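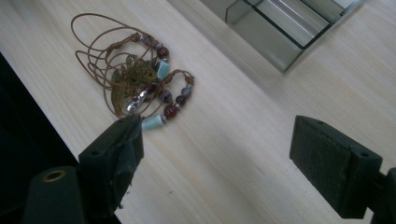
Fig. 1. Corded jewelry with beads and a leaf-shaped or feather-shaped pendant, next to a glass tray. Hand-held gripper, open.

We use cookies to remember your settings. Accept | Manage
Handout 4: Notes after the open day at Prirov
Prepared by Nives Guerra for the group in Grikville
Shares: 18 Comments: 4

These notes are for the students who came to the open day and also for those who could not come. Please read them before the January class. I wrote down mainly what Şükran Kahraman explained at the sorting table, and I added my own remarks where I thought they help.

1. The task
The task is called Shawky in the lab. A person holds the gripper by hand, picks up one small item and places it into a compartment. The recordings are later used to train an arm. At the date of our visit the lab had 1,442 recordings of this task. Ms. Kahraman said that the bad ones are kept too, but with a mark in the file name.

2. Why jewelry is difficult
A waxed cord changes its shape each time it is touched. For a box we can speak about position and angle, and with these numbers the arm knows enough. For a cord with loops we would need a very long list of numbers, and still two loops can cross in a way which the list does not tell. Round glossy beads give a second problem, the small bright reflections. They move when the camera moves, so a simple program may take them for a part of the object.

Ms. Kahraman's advice was to look first for a stiff part, for example a pendant, and to plan the grasp there. I ask you to remember this advice for exercise 2.

3. Clear containers
Many visitors asked about the trays. A depth sensor often sees through clear walls, or it gets a wrong distance from the glare. A wall between two compartments can be lost completely. The person who holds the gripper does not have this difficulty to the same degree, and for this reason the hand recordings are useful. 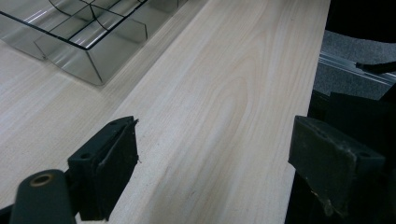
Must the two fingers always close at the same speed?
In the grippers we discuss in this course they do, as one motor drives both fingers. There are other designs where each finger has its own motor, and we come to them in the chapter on force control.

4. Exercises
Exercise 1. Write in 10 lines how you would describe a tangled cord to a program.
Exercise 2. Choose a grasp point on the item in Fig. 1 and defend your choice.
Exercise 3 (only for the Perura group). Compare a clear tray with a tray of solid color, from the side of the sensor.

Please bring the answers on paper.

N. G., 2019-12-29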